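28 Jan 2018

So I promised I'd write up how the demonstration experiment went, and I've been putting it off because I wanted to be sure I believed it myself!

Back in March we had 200 demonstrations of picking up small desk things, all recorded by hand with the gripper tool, and the policy we trained on them (we call it Skurnoreo, please don't ask) was fine on the table it knew and pretty hopeless anywhere else. My first thought was to collect more. Then a friend from the Najafi project suggested I throw some away instead, which sounded a little mad, but I had a free evening and a pot of tea.

I kept 40, picked so that the backgrounds were as different from each other as I could manage, and trained again. On the Stukham test table the smaller set finished 35 grasps and the full set only 9. I ran the whole thing over again the next day, just in case I had mixed up the folders (I have done that before).

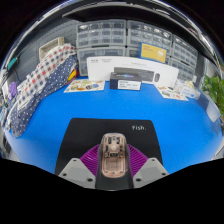
My best guess is that the repeats were teaching it the furniture. See the same table enough times and you start steering by the table, I suppose, and I do that in my own kitchen. The Cloltcombe recordings are next, and those are nearly all cups, so I may be back here eating my words by spring.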